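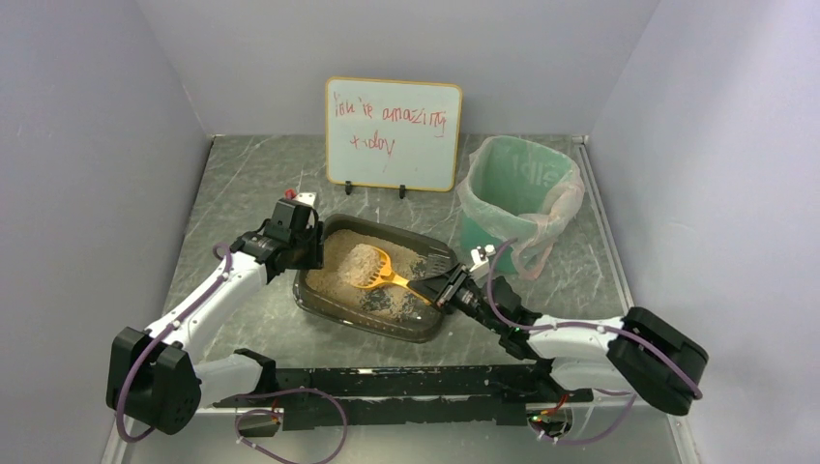 Scoop, tray, lined basket and the whiteboard, cat room

Hi Menaka – time for the June update on the Tramen cat room, and thank you again for the 3000! We've spent nearly 2000 of it so far, mostly on litter and trays (receipts to follow, I promise).

The big change is that we've gone over to pellets everywhere. I was nervous the older cats would turn up their noses, but they've been fine, and sweeping up is so much quicker.
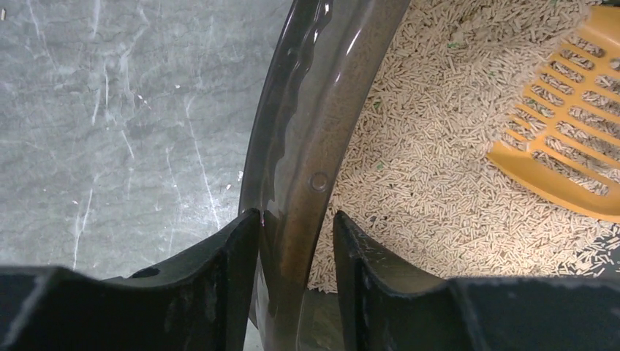 Tharindu Munasinghe reckons we should have switched a year ago, and he'd like the next order to be bigger so we aren't always running low. I've asked Skarness for a price on 300 bags.

We also settled on one kind of scoop for every tray – easy to spot, easy to replace.
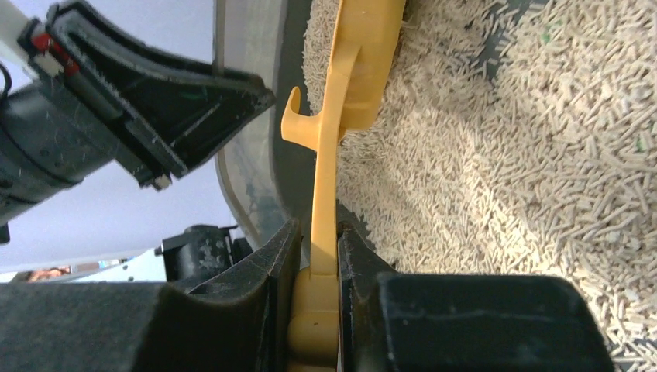 Yellow scoop with the hooked handle

Still to do: the written cleaning routine, which I keep rewriting, and a second shelf for the spare trays. The shelf should come in at 247.
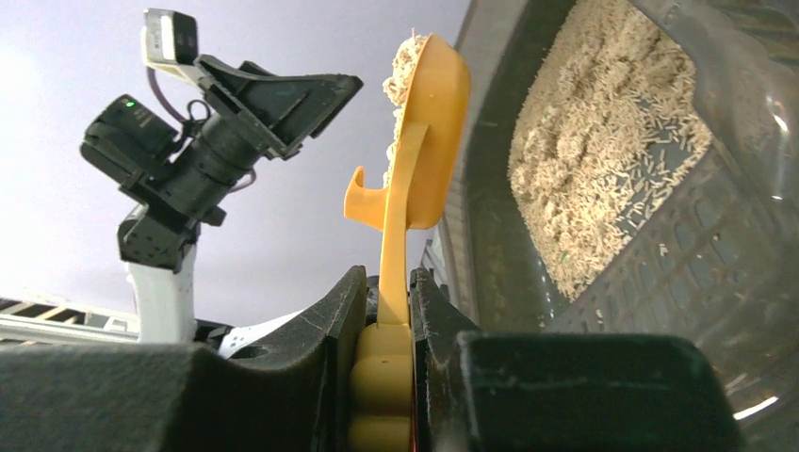 Pellets on the scoop and in the tray

Could you let me know if the shelf can come out of this grant?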